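Capítulo 3
La gira corta: planificar una serie de conciertos

Objetivos del capítulo
Distinguir entre concierto suelto, residencia y gira.
Calcular el punto de equilibrio de una fecha.
Redactar una hoja de ruta que pueda leer cualquier miembro del grupo.

En el capítulo anterior vimos cómo se negocia una actuación aislada. Una gira, aunque sea de pocas fechas, plantea problemas distintos. Los gastos de viaje se reparten entre varias salas, los descansos cuestan dinero y una cancelación afecta a las noches siguientes.

Tomaremos como caso de estudio la gira de octubre de la cantautora Omolara Okonkwo, que presentó su disco Lorinia en tres ciudades: Wekley, Prosser y Skimley. Viajaba con dos músicos y con Ifor Jenkins, que hacía de técnico de sonido y llevaba las cuentas. El presupuesto inicial era de 3.000 euros, sin contar los cachés.

El primer borrador del itinerario seguía el orden en que las salas habían contestado. Jenkins lo rehízo a partir del mapa y dejó Prosser en medio, con lo que desapareció un trayecto de vuelta. El cambio obligó a pedir a la sala de Skimley que retrasara su fecha, y la sala aceptó a cambio de un porcentaje menor de taquilla para la artista. Volveremos sobre ese acuerdo en el apartado 3.2.

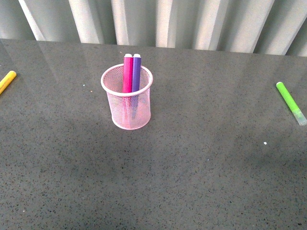

Rotuladores de dos colores en un portalápices de malla.

Conviene separar desde el principio los gastos fijos de los variables. El alquiler de la furgoneta es fijo: se paga igual con la sala llena que con la sala vacía. La comisión sobre la venta de discos es variable. Entre ambos hay partidas dudosas – el alojamiento, por ejemplo, si una sala ofrece camas a última hora – que el estudiante deberá clasificar y justificar.

También hay que decidir quién responde de cada cosa. En el grupo de Okonkwo, las llamadas a las salas las hacía ella misma y los pagos los firmaba Jenkins. La prueba de sonido se fijaba por escrito con cada sala, con hora de llegada y hora límite de montaje.

El apartado 3.1 trata del itinerario y los tiempos de carga. El 3.2 compara el caché cerrado con el reparto de taquilla. El 3.3 explica la hoja de ruta y reproduce la que se usó en Wekley.

Términos clave: caché, contraoferta, hoja de ruta, punto de equilibrio, reparto de taquilla, residencia.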